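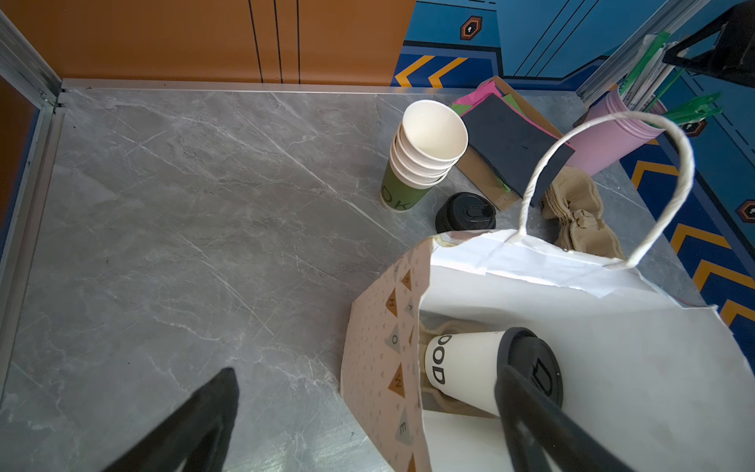 PRESS RELEASE

Cuvow Introduces Kilasix Line of Terminal Blocks for Small Control Panels

New range covers signal, power and ground connections in one housing height, with shipments to distributors beginning in April

Cuvow, a maker of wiring and connection parts for industrial control panels, today announced the Kilasix line of DIN rail terminal blocks. The line is meant for panel shops that build small and mid-sized enclosures, where rail space is short and wiring is often changed after the panel has left the shop.

The Kilasix line has 25 part numbers at launch. It includes feed-through blocks, ground blocks, fused blocks, knife disconnect blocks and two-level blocks, along with end plates, end stops, jumpers and marker strips. All of the blocks are the same height above the rail and use the same jumper channel, so a feed-through block and a fused block can be bridged without a special adapter.

"Most of the panels our customers build are not large," said Nusrat Begum, product manager for terminal blocks at Cuvow. "They have a power supply, a controller, a few relays and a row of terminals, and the row of terminals is what gets changed. Someone adds a sensor, or moves a valve to a different output, and a wire has to come out and another has to go in. We designed the line around that job."

Push-in and screw versions

Each of the feed-through and ground blocks is offered with push-in or screw connections. Push-in blocks accept solid wire and stranded wire with a ferrule without the use of a tool. Stranded wire without a ferrule can be inserted by pressing the orange release button with a flat screwdriver. The same button releases the wire.

The screw versions are meant for shops that have standardized on screw terminals or whose customers call for them in writing. They have captive screws with a combination head. The two versions can be mounted side by side on the same rail and take the same jumpers, end plates and markers.

The fused and knife disconnect blocks are available with push-in connections only at launch. Cuvow plans to add screw versions of the fused block and will announce a date when tooling is complete.

Test points and marking

Every block in the line has a test point on each side that accepts a standard 2 mm test plug. On the two-level blocks, the lower level has its own test point, reached from the top of the block, so a technician can measure the lower circuit without removing wires from the upper one.

Markers snap into the block at the center and at both ends. They are supplied blank on flat cards for use in common label printers, or printed with consecutive numbers. Custom printing is available in lots of 200 cards or more.

Arif Wijesinghe, who leads mechanical design for the line, said marker placement went through more revisions than any other part of the housing. "On our older blocks the end marker sits under the wire once the wire is bent down into the duct," he said. "We moved it inboard. It cost us a little in the width of the release button, and we had to redo the button twice before the force was right. The older blocks stay in the catalog for people who have drawings built on them."

Rated for the usual control voltages

The standard feed-through block is rated for 30 A, and the fused block takes a 5 x 20 mm cartridge fuse. The fused block is available plain or with an LED that lights when the fuse has opened and the load is still connected. LED versions are made for 24 V DC and for 120 V AC circuits. Users should check the leakage current given on the data sheet when the load is a high-impedance input, as the indicator circuit passes a small current when lit.

Ground blocks connect to the rail through a metal foot and need no screw to make the bond. The foot is designed for steel rail. For aluminum rail, Cuvow recommends a separate ground bar and gives the arrangement in the installation sheet.

Housings are molded in gray, with green and yellow for the ground blocks. Blue housings for neutral circuits and orange housings for circuits that stay live when the main disconnect is open will be available to order.
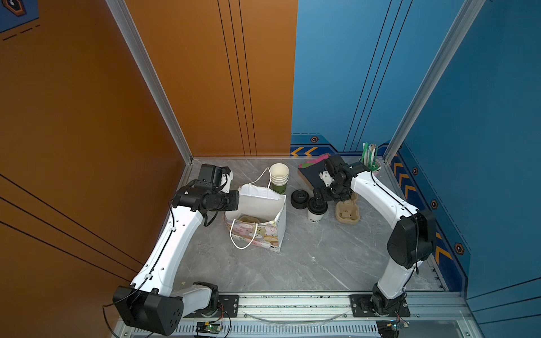
Field trial with Tretska

Before releasing the line, Cuvow supplied pre-production blocks to Tretska, a panel builder that makes controls for pumps, conveyors and packaging equipment. Tretska used the blocks in 3 panel designs and sent back comments from its wiring bench and its service staff.

Hélder Cardoso, production supervisor at Tretska, said the shop was already using push-in terminals from another supplier and did not expect wiring time to change much. "What we noticed was the jumpers," Cardoso said. "Before, we had one jumper for the feed-through blocks and a different one for the fused blocks, and to get from one to the other we ran a short wire. Those short wires are gone from the drawings now. It is a small thing, but each one had two ferrules and two labels."

Tretska also reported that the first version of the end plate could be installed backward without the installer noticing. The end plate was changed before production and now has a molded rib that keeps it from seating the wrong way around. A second request, for a taller end stop that can carry a group label, has been added to the line.

Service staff at Tretska asked for a knife disconnect lever that could be seen in the open position from outside the enclosure with the door open. The lever on the production part is orange and stands clear of the housing when open.

Drawings and ordering information

Data sheets, installation sheets, two-dimensional drawings and three-dimensional models for every part in the line are available now from Cuvow and its distributors. Part numbers follow the same pattern for the whole line. The first letter gives the block type, the second gives the connection type, and the digits that follow give the wire size and the number of connection points. A cross-reference table lists the nearest Kilasix part for each block in Cuvow's earlier line. Mounting height differs between the two lines, so jumpers from the earlier line do not fit Kilasix blocks. Both can be mounted on the same rail with an end plate between them.

Afroza Karunaratne, sales manager at Cuvow, said distributors will be able to order mixed cartons for the first time. "A shop that wants to try the line does not have to buy a full box of ground blocks to get the four it needs," she said. "We will pack a starter carton with feed-through, ground and fused blocks, plus the jumpers, end plates and stops to go with them, and it will carry a single part number."

Feed-through and ground blocks will ship to distributors beginning in April. Fused, knife disconnect and two-level blocks will follow as stock is built. Pricing is set by the distributor. Samples can be requested by panel builders, equipment makers and technical schools.

Training material

Cuvow has prepared a short installation guide covering wire stripping length, ferrule selection, insertion and release, jumper cutting, and the placement of end plates next to a cut jumper. The guide was written by Lakmal Munshi of the company's applications group and replaces the single-page sheet supplied with earlier products.

"The calls we get are mostly about strip length," Munshi said. "If the wire is stripped short, the clamp can close on the insulation and the circuit will work on the bench and then quit in the field. There is a gauge molded into the side of the end stop now, so you can lay the wire against it and see."

The guide is available in print and as a download. It may be copied without charge for use in training.

About Cuvow

Cuvow designs and manufactures terminal blocks, wire duct, rail accessories and marking products for industrial control panels. Its products are sold through electrical distributors to panel shops, machine builders and maintenance departments.

Media contact: Afroza Karunaratne, Cuvow

Specifications are subject to change. Consult the current data sheet before selecting a part.

Contact Us | Press Room | Terms of Use | © Cuvow. All rights reserved. | Back to top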